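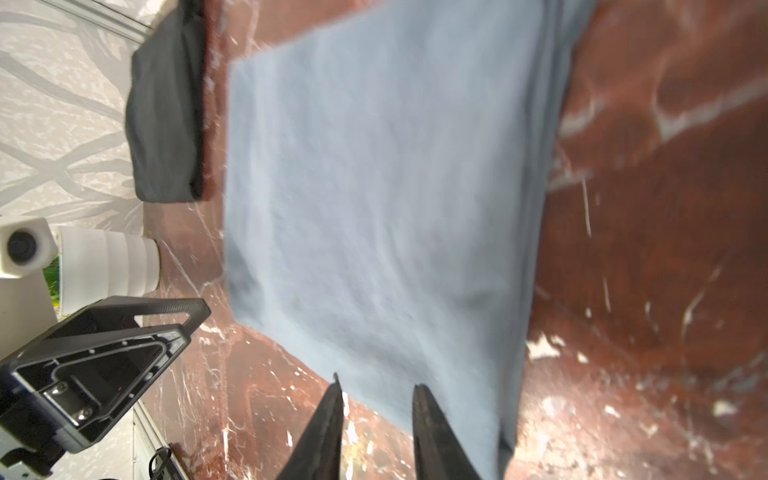 Two arms sound like one too many for a first kit, a reader wrote under my last post, and couldn't a person learn just as much from one arm at half the trouble? I've thought about that comment a lot over the past few weeks, because I had the same worry when I ordered the Drarkora two-arm kit back in August, and I still go back and forth on it. My own feeling now is that if you want to pick up blocks and put them in a bowl, by all means get one arm and enjoy it. I wanted to work with cloth, and cloth has a way of following a single gripper all over the table. With a second arm holding on somewhere else you at least have something to pull against.

So, the kit. It comes as two boxes inside a bigger box, one for each arm, and I was very happy to see that the bags were labeled by joint and not by screw size (my last kit, years ago, came as one enormous sack of hardware and a wish of good luck). The plates are nicely cut, the holes lined up on everything except one bracket, and the fingers went on without any filing. There were 49 screws in the bag for the left arm, and I only know that because the packing list says so and I ended up with a spare, which sent me back through every step with a flashlight until I found the place where it belonged. It was at the wrist. Do check the wrist.

The manual is mostly drawings, and mostly good ones. Step 17 is the one to watch. The drawing shows the motor cable coming out on the outside of the elbow, and if you do it that way the cable gets tight when the arm reaches down low and close to the base. I took mine apart again and ran it along the inside, and it's been fine since then. I wrote to Drarkora about it and got a pleasant, short answer saying they'd look at the drawing, so maybe yours will be right when you read this.

For software I'm using Pramesix, which the kit recommends but doesn't include. It took me an entire evening to get the second arm to show up, and the fix was to plug the arms in one at a time and give each its own number before letting them both on together. After that it was smooth going! You move the arms by hand, it records what you did, and it plays the motion back. There is a speed slider, and I'd beg you to leave it at the low end for the first few days, as the arms are stronger than they look and quite willing to shake hands with each other at the elbow.

My cloth practice comes from the Plultura exercises, a free set put together for people doing this sort of thing in kitchens and garages. You begin with laying the fingertips on a flat cloth, then pinching an edge, then pinching with one arm while the other holds still, and only much later do you get to a proper fold. I skipped ahead, naturally, and had to come back. Pinching an edge from above is the hard part for me. If the fingers come in too high they close on air, and if they come in too low they push the cloth along in front of them and you get a lovely little wave and no grip.
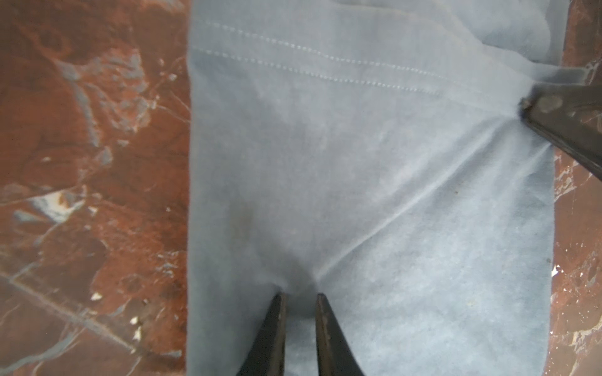
How long does it take to build both arms? I needed three evenings for the first arm and one long afternoon for the second, plus the time I lost on that elbow cable.

The second arm really does go much faster, and it's the better built of the two, so if you have a favorite side, build the other one first. I'd also put the grippers together before anything else, while your hands are fresh. They have the smallest parts and the fussiest order, and it's a shame to arrive at them tired, the way I did.

Now to what bothers me. The fingers are smooth and they slip on fabric more than I'd like, especially once a pull gets going and the creases start to run across the cloth. I bought a pair of rubber sleeves from Zhong and they help a good deal with a thick towel, though they make the tips fatter, and then a thin napkin becomes harder to get hold of. I've gone back to bare fingers for most things. The manual says each gripper can hold up to 8 ounces, and I have no quarrel with that for a solid object, but a towel being pulled from the other end is another matter entirely.

My other complaint is the clamps. They're made for the edge of an ordinary workbench, and mine never sat quite right on a thicker top. I cut two scraps of wood to go under them and stopped thinking about it after that. A stone surface is slick, too, and a light cloth slides around on it more than it does on my old wooden table, so expect to redo your recordings if you change tables. I spent most of a morning blaming the left arm for that before I caught on.

Would I buy it again? I would, and I'd probably get the longer cables at the same time. It's been a happy few weeks, even the evening with the wrist. Four stars from me, with the missing one split between that elbow drawing and the slippery fingers. I'm on the second fold in the Plultura set now and will add a note to this review when I get through it.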